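第三节 华夫格毛巾的铺平与折叠

这一节我写得啰嗦一点,因为Clollora民宿的毛巾柜是我管的,折歪了最后都得我重来(Gwion Gethin可以作证!)。折好的毛巾要能竖着插进35厘米深的抽屉,下面的步骤都是照这个尺寸来的。

开始之前
桌面先擦一遍,再用干布抹干。华夫格的小方格特别会藏面包屑,我吃过亏。手上的戒指、手链也摘掉吧,很容易勾线。

步骤
1. 把毛巾抖两下,正面朝上放到桌上。
2. 从中间往外抚平,手掌轻轻带过去就行,别使劲压,那些凸起的格子压扁了就不好看了。
3. 捏住一个角,慢慢往外带,直到这一边不再打卷。四个角轮着来,我习惯从离自己最近的那个开始。
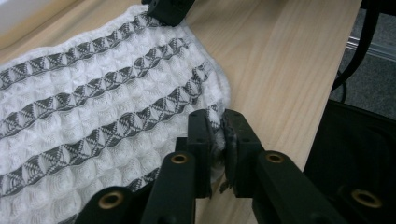

图3-1 捏角:白底华夫格毛巾,深灰色几何纹条

4. 看条纹。带条纹的毛巾比纯白的好折多了,条纹直了,布基本也就正了。要是中间鼓起来或者弯了,回到第2步再抚一次。
5. 沿长边对折,边对边。两边差一点点没关系,差出一指宽就打开重来。
6. 再对折一次,然后从短边往里折成三段,条纹留在外面。
7. 折口朝下,竖着放进抽屉。一格放到不挤为止,硬塞进去的拿出来全是褶子。

注意:角上或边上有散线的,千万别扯!我扯过一次,一整排格子都抽紧了,最后只好拿去当抹布。用小剪刀贴着布边剪短,线头多的放进“待缝”篮子,Morfudd Trevor每个月来收一次。

注意:没干透的毛巾不要折,摸着有一点潮就先挂回去,尤其是七月,柜子里闷得很。

小提示:洗的时候我用42度,柔顺剂不放,放了以后吸水差好多。烘干机我设30分钟,出来趁着还有点温就折,布会听话很多。Sioned Ifans喜欢晾在后院绳子上,也行,就是折之前要多抖几下。

擦手巾和浴巾的折法不一样,浴巾看第四节。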